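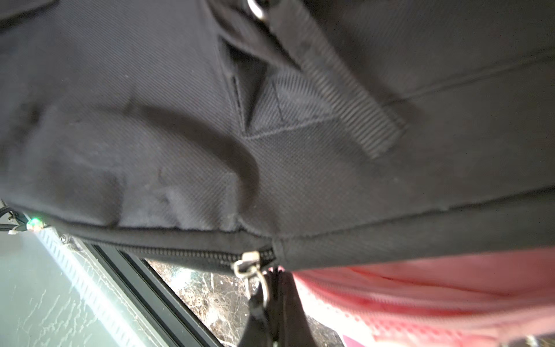 The black one, very close up. Look at that weave!

I've been putting off the Great Bag Clear-Out since May, partly because I'm soft about bags and partly because the cupboard under the stairs is where I shove everything I don't want to think about. But there's a trip to Prondberg coming up and I need something that fits under a train seat, so out they all came.

I should say I am fussy about backpacks. I like a thick fabric with a bit of a twill to it, I like proper stitching where the straps go in (a nice sewn triangle makes me very happy) and I want at least one slitty little pocket for my ticket. Zips have to be zips I can work with cold fingers. The worst bag I ever owned was a Dotimura, bought in a sale, and the strap came away on a station platform with 7 library books inside. I'm still cross about it.

Anyway, I started with the pink one.

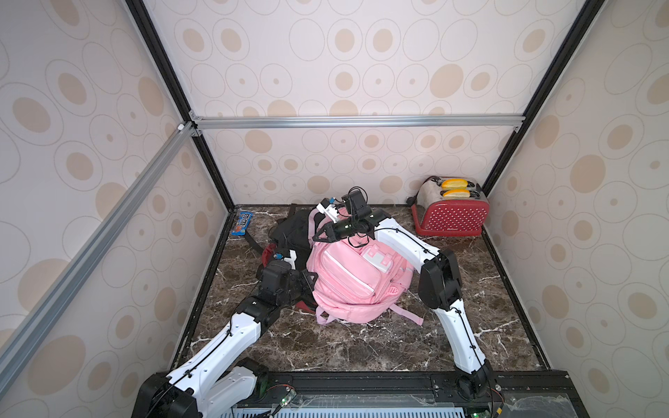

Pink bag on the marble, with toast and M&M's for company.

Pink is my summer bag, and I do love it, but it's got a job to do and I'm not sure it's up to it. I laid it on its back with the front pocket facing up so I could go through the zips properly, and the straps went everywhere as usual. I always do this part flat. If you hold a bag up and rummage you miss all the corners, and the corners are where the hairgrips live.

My method, if you can call it that, goes like this. Everything out, bag upside down, good shake. Then a damp cloth along the seams and an old toothbrush for the zip teeth. Then I weigh it empty on the kitchen scales, and this is where I lose people, but I really think it matters! My old Peten weighed 694 grams and I thought that was perfectly normal until I tried a little Brinkmann daypack at 415. You do feel it by the end of a long walk, especially if you're the sort who packs a spare jumper for the spare jumper.

I've also got rules about snacks. Chocolate goes in the top and never the bottom, and nothing with crumbs goes in a bag unless it's in a tin. I broke that one last winter with a flapjack and I'm still finding oats.

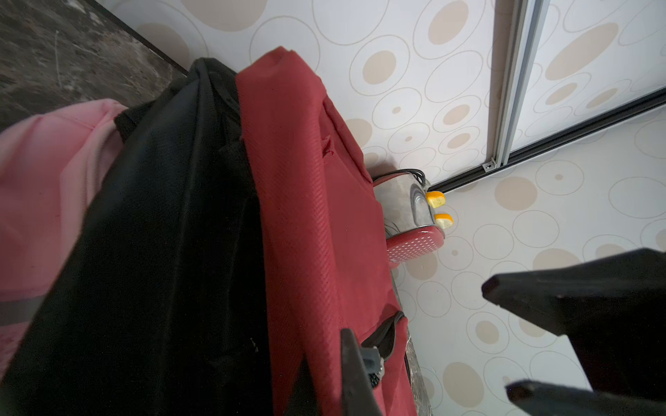
Black and red next to pink. Quite the size difference in colour, if that makes sense.

I have gone back and forth over black and red. It's a big bag, and I like the red side more than I expected to, with that rounded ridge running down it. Black hides the muck and red means I can spot it on a luggage rack, so you get a bit of both.

For Prondberg I think it'll be black and red with the heavy stuff, and pink folded up inside for wandering round the shops. I've got 68 things on my packing list at the moment and that needs to come down before I start on shoes. Does anyone have a good way of packing walking boots without getting mud on everything? Carrier bags always split on me.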